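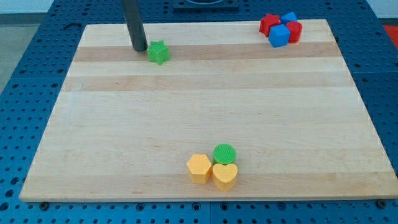 4 min read

October, past eleven at night, and I should be in bed but my head is still in the choir loft, so you get a diary entry instead.

We had the first full rehearsal of the winter program and I am hoarse as a crow. I'd forgotten how much I love the first one! Everybody comes in smelling of rain and cough drops, the radiators bang, the piano is a quarter step flat at the top end (it always is by October, and it won't be tuned until Munteanu gets back from visiting his daughter), and half the altos can't find their folders. I couldn't find mine either. It was under my coat. I had been sitting on it.

The big news is that Agathe Besson is directing us this year. She's small and quick and she doesn't raise her voice at all, she just stops moving her hands and waits, and the whole room goes quiet from the front row backward. Our old director used to clap. I never minded the clapping, but I sang better tonight than I have in two years and I think it was plain fear of those hands going still.

She had us start with breathing. Fifteen minutes of it! Lying on the floor at first, which my back had opinions about, then standing with our fingers on our ribs. Dorin Mihăilă whispered that he'd managed to breathe without lessons for 61 years and then got the giggles, and that set me off, and I had to pretend to be looking for something in my bag. It did help, though. When we finally sang a chord it sounded like it came from one big animal.

The program is a mixed bag. There are two carols everybody knows, one of them in an arrangement so low that the basses looked thrilled and the rest of us looked seasick. Then there's a long piece called Winimgate, which is on words from an old walking song, and I already know it's going to be the one I hum in the shower until spring. It goes along in six for pages and pages, rocking like a boat, and then right when you've gotten comfortable there is one bar of five. We fell off it every single time. Agathe had us speak it, tap it on our knees, walk it up and down the aisle. I bumped into a pew. On the last try we got through in one piece and somebody in the sopranos cheered straight over the next entrance, so we had to go back anyway.

I'm on second alto again. I asked for it, I know I did, but tonight I sat there holding the same note for what felt like a whole season while the sopranos went swooping around over my head, and I thought, huh, would it kill them to give us a tune? And then in the last verse the line moves down by just one step, while everybody else stays put, and the whole chord goes dark. The hair on my arms stood up. So all right, I'll stay where I am.

At the break there was tea and a plum cake I've been thinking about ever since. I had two slices. I meant to ask who made it and got talking with Dorin about his knee instead, and about whether the concert should be here or over in Zotbridge, where the hall is warmer but has the echo of a wet sock. He's for Zotbridge on account of the parking. I'm against. A church with a bit of ring in it forgives an awful lot, and we have an awful lot to be forgiven, especially in that bar of five.

Agathe wants us to learn everything by heart. Everything! I haven't memorized anything longer than a phone number since school. I tried on the drive home, singing the alto line out loud with the heater roaring, and I got as far as the second page before I slid off into the soprano part like I always do. I think what I need to do is write the words out by hand, that worked for me with the spring program. I'll tape them up over the sink.

Things for tomorrow, before I forget. Pencil in the folder, and a spare pencil, I lent mine out and it's gone. Call Mom back. Honey and more of those lemon drops. Find black shoes that don't squeak, mine chirped all the way up the steps tonight and I felt Agathe's eyes on my feet.

My tea's gone cold and the cat has taken my side of the bed, so I'm going up to argue with her about it.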